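Open Day at Ollosham: How Does a Robot Arm Work?

On Mar 9, 2025, our workshop in Ollosham opened its doors for children and their families. In total 22 children came. My name is Nanami Ogura, and I want to tell you what we learned together.

A robot arm is a little like your own arm. It has joints, and in each joint there is a small motor called a servo. The wires bring power to the servos and also tell them how far to turn. 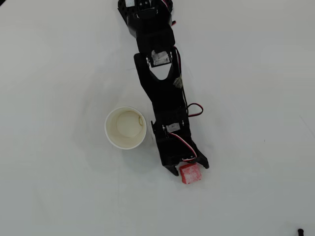 A black arm, a white table and a paper cup. 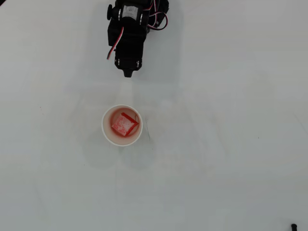 How does the arm know where to move?

It follows numbers. The computer sends every servo a number, and the servo turns to this position and stays there until the next number comes.

After the break, Fanni Virág let the children try the controls. Each child had 3 minutes. Many of them found it more difficult than they expected, because you must think about all the joints at the same time. Try it at home: keep your elbow straight and touch your nose!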